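Flaschen-Set Mollau – Vergleich von Greiferfingern an zwei Armen

Stand: Mai, Version 3
Ansprechpartnerin: Branwen Edwards

Worum es geht

Der Datensatz enthält Aufzeichnungen von Greifversuchen an leeren Getränkeflaschen. Verglichen werden die Fingersätze Ondari und Pronham, beide am selben Armtyp und mit derselben Steuerung (Simon). Flaschen sind für uns ein brauchbarer Prüfkörper: glatt, leicht, durchsichtig, und jede zerdrückte sieht anders aus. Der Schaumstoffbezug der Finger soll beim Zugreifen nachgeben, ohne dass die Flasche wegrollt. 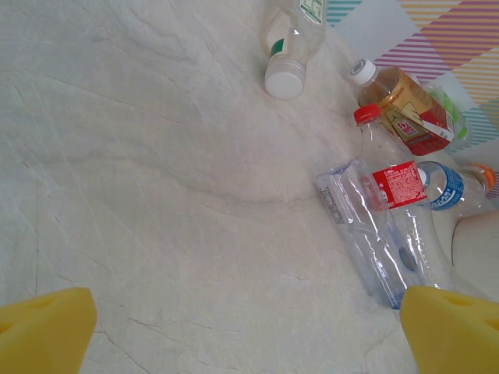 Die Handgelenkkamera läuft in jeder Episode mit. Ihr Blickwinkel ist fest und wird nach einem Fingerwechsel neu geprüft. Klares Plastik auf hellem, geädertem Untergrund ist für die Erkennung der schwierigste Fall im Set. Beschriftete Etiketten und farbige Deckel helfen deutlich, ein Teil der Fehlgriffe geht auf Flaschen ohne Etikett zurück.

Umfang

Episoden gesamt: 1425
davon ohne Eingriff beendet: 1045
Fingersätze: 2
Arme: 2, links und rechts getrennt protokolliert

Abgebrochene Episoden sind enthalten und im Feld "abbruch" markiert. Wer nur saubere Durchläufe braucht, filtert danach.

Aufbau

Beide Arme sitzen auf einer gemeinsamen Aluminiumschiene an der Vorderseite der Zelle. Die Wände sind mit kariertem Stoff oder Druck bespannt, je nach Serie. Das Muster steht in der Datei "serien.csv".

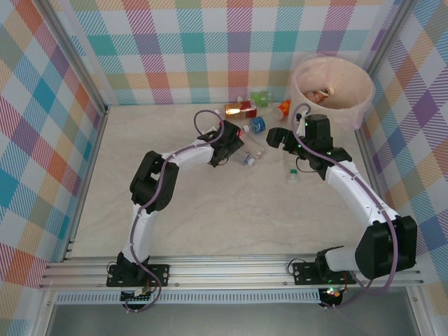 Vor jeder Serie werden die Flaschen von Hand neu verteilt, auch übereinander. Feste Startpositionen gibt es nicht. Als Erfolg zählt eine Episode, wenn die Flasche im Behälter liegt und kein Arm den anderen berührt hat. Rutscht sie auf dem Rand ab, gilt der Versuch als gescheitert – auch dann, wenn der Griff selbst gehalten hat.

Bekannte Probleme

- Bei frühen Serien sind Handgelenk- und Übersichtskamera leicht gegeneinander versetzt. Korrekturwerte liegen bei.
- Spiegelungen auf zerknittertem Plastik stören die Tiefenschätzung.
- Die Greifkraft wurde nur am linken Arm kalibriert. Kraftwerte von rechts bitte nicht zum Vergleich heranziehen.

Nutzung

Intern frei verwendbar. Fehler in den Annotationen bitte mit Episodennummer an Branwen Edwards melden.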